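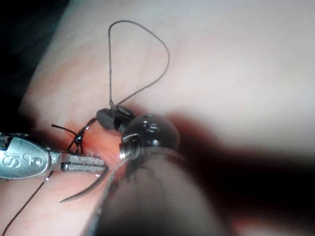 Chapter 17
Instrument Checks and Suturing Practice

A surgical robot has to meet two sets of rules. The first covers the machine: its electrical safety, its brakes, the way it behaves when power is lost. The second covers the people who use it, and most of it is written by the hospital itself. This chapter deals with the second set.

Suturing is a good place to start. The surgeon sits at a console and, on many systems, feels little or nothing of the pull on the thread. Tension has to be judged by eye. Local rules therefore say a good deal about the view – the needle should stay in sight whenever it is held, and no instrument should move while it is out of view.

Section 17.1 sets out the checks made before an instrument is fitted. Section 17.2 deals with needle counts and who signs for them. Section 17.3 follows Ayuba Antwi's review of 32 written procedures at the Festmont teaching hospitals, where the wording on instrument exchange differed from one theatre to the next.

Readers should have their own hospital's procedure to hand.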